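Por que a gente separa as coisas em caixas?

Sabe quando você procura aquele brinquedo preferido e ele parece ter sumido do mundo? Na maioria das vezes ele está bem pertinho, escondido numa caixa onde alguém foi guardando de tudo um pouco: uma escova, um bicho de brinquedo, uma tampa que ninguém lembra de onde veio. Caixas assim existem em quase toda casa — na minha existem 3, e olha que eu gosto de arrumação!

Numa caixa misturada, coisas bem diferentes viram vizinhas. Uma escova azul e branca, cheia de cerdas azuis, pode ir parar do ladinho de um bicho verde com as pernas para cima, que tem jeito de dinossauro ou de lagarto. 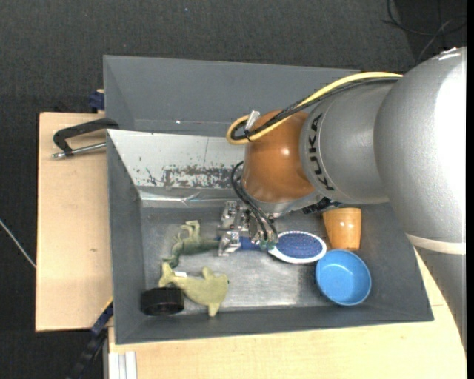

Como separar sem se cansar

Comece pegando uma coisa só e pergunte: para que ela serve? A escova serve para escovar, então vai morar junto das coisas de limpeza. O dinossauro serve para brincar, e vai para o cesto dos brinquedos. Parece fácil, mas sempre aparece uma coisa teimosa que cabe em dois grupos — aí quem escolhe é você, e está tudo bem.

Para que servem as cerdas?

São aqueles fiozinhos juntinhos da escova. Quando a gente esfrega, eles entram nos cantinhos e soltam a sujeira. Passe o dedo de leve numa escova limpa e sinta como eles dobram e depois voltam para o lugar!

Texto de Zyanya Orozco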